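STATEMENT CONCERNING THE OCCURRENCE AT CELL 4
Gemthorpe Works, Returned Goods Hall
Issued January 30, 2021

The Office of Inquiry was asked to establish why the two-armed cell at Gemthorpe stopped in the middle of a shift and would not release a backpack. The Office has read the logs, examined the cell, and taken statements from both operators on duty.

The cell was installed in September by Riviere, under contract to Trumum. Its duty is to open returned bags, check their pockets, and close them again. The right arm holds and the left arm works the zipper. Grip force is limited to 400 units in ordinary use. At 800 the cell must sound an alarm, and at 1000 it must cut power to both arms.
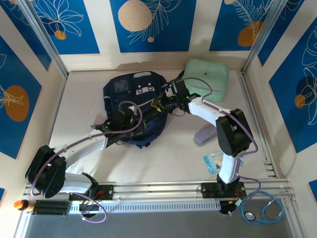
On the night in question the right arm reached 800 units and no alarm sounded. The senior operator heard fabric strain and pressed the stop. The left arm went still. The right arm kept its grip for 123 seconds, during which the junior operator, contrary to the posted rules, reached into the cell and took hold of the bag by its strap.

When asked why, the junior operator stated that the bag belonged to a child and that someone would want it back. The Office records this answer without comment.

The arm then opened. The operator was not hurt. The bag was found to have one torn seam.

The Office finds that the Zoltaleck controller had been set to treat a stop as a request to hold, and that this setting applied to the right arm only. It was entered during installation, under a password shared by the whole crew. Who entered it cannot be determined.

Riviere has been directed to remove the setting from every cell in the hall. Cell 4 will remain without power until the stop has been tested on each arm separately.

The junior operator has received a written warning. The seam was repaired at the expense of the Works, and the bag was sent on by the morning truck.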